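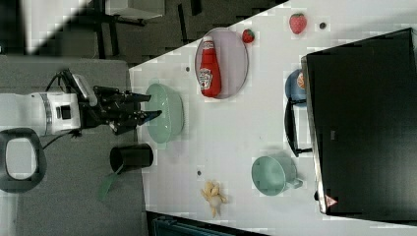
Brendance asked, before we'd even got the chairs round, whether the offcuts had to be sorted by fibre this time or just by colour like last spring. Long chat. Agreed fibre first, colour if there's time. Anything with no label goes in the mixed bag.

Dodari Mending & Making Group
Minutes, September meeting, 7pm

Present: 17, plus one from Edus who left at the break
Apologies: three, all by text

1. Last minutes
Read, agreed. One correction – the darning class was in June, not July.

2. Money
549 in the account after hall hire. Thread order not yet paid. Needle order paid twice by mistake, refund asked for, still waiting. Tea tin to be counted next time.

3. Bowen craft fair
Table confirmed, same spot by the side door. Draughty, bring a cardigan. So far we have 19 tote bags from old curtains, 6 patchwork cushions (two still need zips) and the box of lavender hearts. Hearts sold badly last year at the higher price so dropping it. Totes stay as they are.
Disagreement over whether to take the unpicked jumpers as balls of wool. Some felt they look tatty. Others said they always go first. Vote taken, wool is going, but washed and wound properly and with the weight writen on a tag.
Mending on the day: hems and buttons only. No zips. We said no zips last time and ended up doing zips.

4. Felted blankets
Edus have offered a sack of wool blankets, mostly single, some moth holes. Accepted with thanks. To go in somebody's freezer before they come anywhere near the store cupboard. Ideas – slippers, hot water bottle covers, needle cases. Slipper pattern wants redoing, the large comes up small. Felt too thick for the older machine, so either handstitch the soles or wait till the service is done.

5. Machines
Green machine skipping stitches again. New needle tried, no better. Going in for a service after the fair. Overlocker fine. Please don't oil anything without asking, there was oil on the calico.

6. Pattern library
Several patterns back with pieces missing, mainly sleeves. Trace, don't cut! Sheet to be pinned inside the lid. The child's dungarees pattern is still out, could whoever has it please bring it back.

7. Winter sessions
Keep to 7pm start. Suggested topics: turning a collar, patching elbows, a beginners' evening for rag rugs. Rag rugs most popular. Need hessian and more prodders. Brendance to ask about a price for hessian by the roll.

8. AOB
Buttons jar is full, second jar needed. Iron left on after the last session, check before locking up. Request for a quilting weekend – put off to next meeting, ran out of time.

Actions
Zips in cushions – before the fair
Tags for wool – bring card and string
Chase needle refund
Hessian price
Freezer space for blankets, still no offers

Closed 8.50. Next meeting October, same room, bring your own scisssors.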